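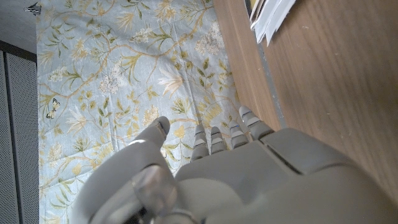
Projects > Findcombe Linen Room > Reports

2 May 2021
By Hanan Jaber

Dear Anong,

You asked for a progress report that admits to things, so I'll start with the ironing. We are behind on it. The sorting of the donated linen went faster than planned in February, and we then found that sorted linen takes up more room than unsorted linen, having been persuaded to lie flat.

Of the 400 pieces promised in the bid, 94 are still to be pressed and labelled. Most are tablecloths. The florals are the slow ones: they hold a crease like a grudge, and every visitor to the room has a view on which way up the flowers go. We have settled on folding pattern side out, in quarters and then in thirds, so that a borrower can see what they're getting without shaking the whole thing open. They still shake it open.

The spending is where it should be, apart from the shelving. The Ghanem units arrived without brackets, and the brackets arrived without an apology. I have moved £60 from the stationery line to cover replacements and would be grateful if you could approve that after the fact. Labels are now being written on the backs of old labels.

Lending has begun in a small way. Grarkura Hall borrowed cloths for its long tables and returned them all, 2 of them with candle wax, which brown paper and a warm iron mostly dealt with. I have added a line about candles to the loan form.

Still to do before the next payment: finish the pressing, fix the top shelf, and decide what to do with the box marked "Zuvov, good ones", whose contents are largely pillowcases and not especially good.

The keys are with me if you want to visit. Bring a coat.

Hanan

Contact: Hanan Jaber, Findcombe Linen Room | Back to top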